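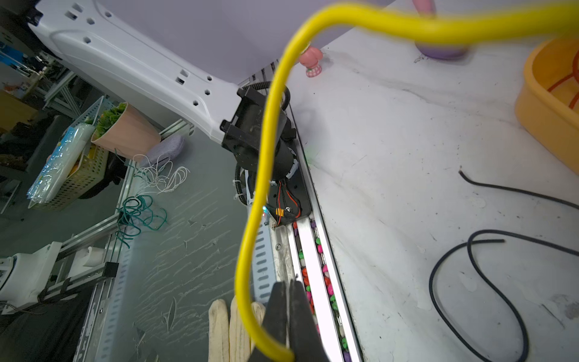
Yellow cable in the foreground, red and black wires behind.

Football Gear at Home: What Works and What Only Sounds Like It Does

By Catrin Mathias
Thu 12 December

Every season ends with a bag of pads in somebody's garage, and every season I get sent the same tips for dealing with it. Freeze the cleats. Put dryer sheets in the helmet. Soak everything in vinegar. I have tried most of them on two sons' worth of equipment and I am not impressed.

Start with the freezer, as everyone does. The claim is that a night in the freezer kills the smell in a pair of cleats. What I got was cold cleats that smelled fine until they warmed up. Cold slows down whatever is living in there and then it wakes up again. You've also had shoes next to the peas.

Pull the insoles out and wash those by hand in dish soap. Knock the dried mud off the plates outdoors, go over the uppers with a damp rag, and stuff them with newspaper. Change the paper after a few hours. Most people skip the second change and then complain that the newspaper trick is a myth. Keep them off the radiator. I did that once with a pair the sole was already leaving, and by morning it had left.

Dryer sheets in a helmet give you a helmet that smells of dryer sheets and helmet. Take out whatever padding the maker says comes out, and wipe the rest with mild soap on a soft cloth. Read the booklet before you put anything stronger on the shell. I wouldn't use paint thinner, nail polish remover or the orange stuff from under the sink to get scuff marks off, whatever the man at the rink says, and the same goes for putting stickers on without asking whether the shell allows it. If there is a crack or a loose rivet, it goes back to the school or a proper reconditioner. A tube of Kendberg glue is not a repair.

The Ekpo boot dryer was a present, so I'll be fair to it. It dries cleats. A box fan from the hall closet dries cleats, shoulder pads and a girdle in the same evening, and I already owned the fan. Stand the pads up with the arches open so the air gets underneath, because laid flat they stay damp along the foam for days.

Practice pants are where I have changed my mind a little. I used to say hot water for grass stains. Kayode Wike, who washed uniforms for a high school team for 18 years, told me to quit that and use cold water, a stiff brush and plain laundry detergent rubbed in and left for 50 minutes before the wash. I doubted the 50 and suspect 40 would do, but the knees came out better than mine ever had. He says bleach on white pants turns them yellow at the seams. I can confirm that one.

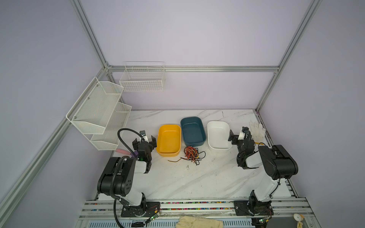
Mouthguards get cold or lukewarm water and a toothbrush. Hot water softens the boil-and-bite kind, and then it no longer fits anyone. The fizzing tablets are all right, but at 12 dollars a box I would want more than fizz. A guard that has been chewed through is finished, however clean it is.

Chin straps and cloth sweatbands can go in a mesh laundry bag with the socks. Do up the snaps first or they will grab a jersey. Air dry.

Gloves are sold with all kinds of sprays to bring the tack back. The Norkia one left mine feeling like a used lollipop and it was gone by the second quarter. A damp cloth over the palms did nearly as much. Neither will rescue a pair that's worn smooth.

As for the ball, a leather one wants a dry brush and now and then a little conditioner made for footballs. Saddle soap is the old advice, and I have seen it turn out well and I have seen it turn out slimy. Let out some of the air if the ball will sit until June – but leave enough in to hold the shape.

And the bag itself, which hardly anyone washes. Turn it inside out, shake it over the lawn, scrub the bottom panel. My old Hirkov duffel took 8 rinses before the water ran clear, and I'd been blaming the shoulder pads for that smell the whole time.

Recent tips
Getting Pine Tar Off a Steering Wheel
Do Hockey Skates Need a Special Towel?
Folding Chairs for the Sidelines: Fixing a Torn Seat
Cooler Smells and the Baking Soda Question
Storing a Kicking Net Over Winter

Contact | Copyright Catrin Mathias | Back to top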